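Course: Records and Small Archives, Unit 4
Handout: Putting papers in order before you describe them
Version of 4/29/26

In this unit we speak about the step which many beginners want to skip. When a collection arrives, the papers have some order already, even if it looks like a mess. Your first duty is to understand this order and write it down. Only after that may you move anything.

4.1 Original order
We keep papers in the order in which the office or the family used them. The Daza collection is our main case. It has 2,694 sheets, and the letters were kept by the name of the village and not by date. A student who sorts them by date will lose the link between the letters from Skerkura and the land maps that belong to them.

4.2 Levels
Use four levels: collection, series, file, item. In most small archives you will stop at the file. Describe single items only when they have special value — a signed agreement, for instance, or a map drawn by hand.

4.3 Storage furniture
Write the location in the same way each time: room, cabinet, drawer, folder. Drawers are numbered from the top, so the top drawer is 1. Metal cabinets are preferred to wooden ones, as wood can give off acids. Food and drink stay outside the reading room in Bodville.

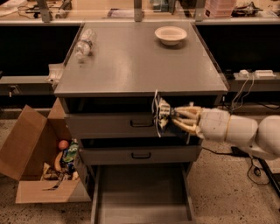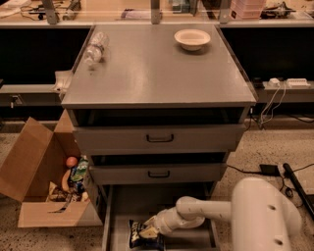

Grey metal cabinet with three drawers, two views. In the location code they are D1, D2 and D3 from the top down.

4.4 Folders and labels
Put no more than 100 sheets in one folder. Write on the label with a soft pencil, never with a pen. Remove metal clips slowly, with a thin piece of plastic under the clip. If the paper is weak, leave the clip and make a note.

4.5 The finding list
The list for the Grurkomau school papers is in the course folder. It has 205 entries in 23 series. Please look how short the titles are. A good title says who made the papers, what kind they are, and the years they cover.

Task for May
Choose one series from the Grurkomau list and write a new description of it, one page at most. Say also which order you found and whether you would keep it. Bring two printed copies to class.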